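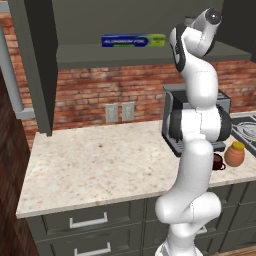
4.2 Headphone Output on Tablets: Loudness Against Cleanliness

The most exciting result of our measurements came from a part of the tablet that reviews tend to cover in a paragraph. We had expected the eight devices in the Tildale set to sort themselves by price, with the expensive ones both louder and cleaner. Cleanliness did follow price, though weakly. Loudness did not follow it at all, and the two cheapest tablets drove our test headphones harder than anything else on the bench.

Each tablet played the same set of tones and short music clips from local storage, at full volume, with every sound effect switched off. We recorded the output first with nothing else attached and then again with a pair of ordinary headphones plugged in through a splitter. The second pass matters a great deal. A headphone output can look wonderful on paper when it has no work to do, and then lose much of its channel separation the moment a real load appears. Tsion Tamiru wrote the playback script, which inserts a silent gap between clips so that the recordings can be lined up afterward without any hand editing. Across all devices and both passes we kept 1,305 clips, after throwing out 213 in which a system notification or a dropped sample had spoiled the recording.

With no load, the differences were tiny. Every tablet held a flat response through the range that most adults can hear, and the noise floor was low enough that we doubt any listener would notice it outside a very quiet room. Distortion was equally hard to fault. If we had stopped there, this would have been a short and happy section!

Plugging in the headphones changed the ranking. The Destis models kept nearly all of their separation and showed only a slight rise in distortion, mostly in the bass. The Gendport tablet, which had the best scores of the first pass, fell to the middle of the group. Its response developed a gentle bump in the low end – pleasant on some of the music clips, but a departure from the source all the same. 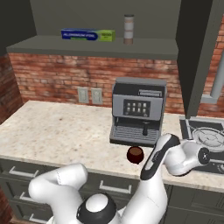
The volume readings were more scattered. We had assumed that makers aim for similar maximum levels, and they plainly do not. The quietest tablet needed its slider at the top just to reach a level that the loudest one reached a little past halfway. For someone using light earbuds on a sofa, neither will be a problem. For someone with larger headphones on a train, the quiet tablet may simply run out of room, and no amount of clean output will make up for it.

We were keen to know how much of this could be heard, so Kedir Dinsa set up a listening test using the Zeleke comparison tool. Listeners switched freely between two recordings and picked the one they preferred, or marked them as equal. We collected 500 judgments in July, half with the levels matched and half with each recording left at its original level. With levels matched, the "equal" button was by far the most popular answer, even for pairs at opposite ends of our distortion ranking. With levels left alone, the louder recording won again and again. Several listeners described it as "clearer" or "more open," words that we had hoped would be attached to the cleaner output instead.

This is a well-known trap in listening work, and it was a thrill to see it show up so strongly with everyday hardware. It also suggests a practical step for anyone scoring tablets. A single audio grade hides the very thing that people are most likely to notice, so we now report maximum level under load as its own line, next to the distortion and separation figures. Readers can then weigh them according to the headphones they own.

Two limits should be kept in mind. We used only 3 headphone models, all of them easy to drive, and harder loads could spread the results further apart. Software updates can also shift the maximum level; Yeshi Tesfamariam repeated the loaded pass on one Destis tablet after an update and found it slightly quieter than before, with everything else unchanged. We would love to see the same pass run on a larger group of phones, where the output parts are packed even more tightly – Section 4.3 makes a start on that with the wireless case. 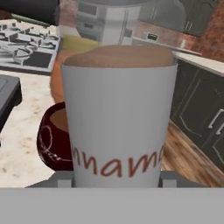
Figure 4. Rendered view of a white paper cup with red lettering, just above a gray gripper.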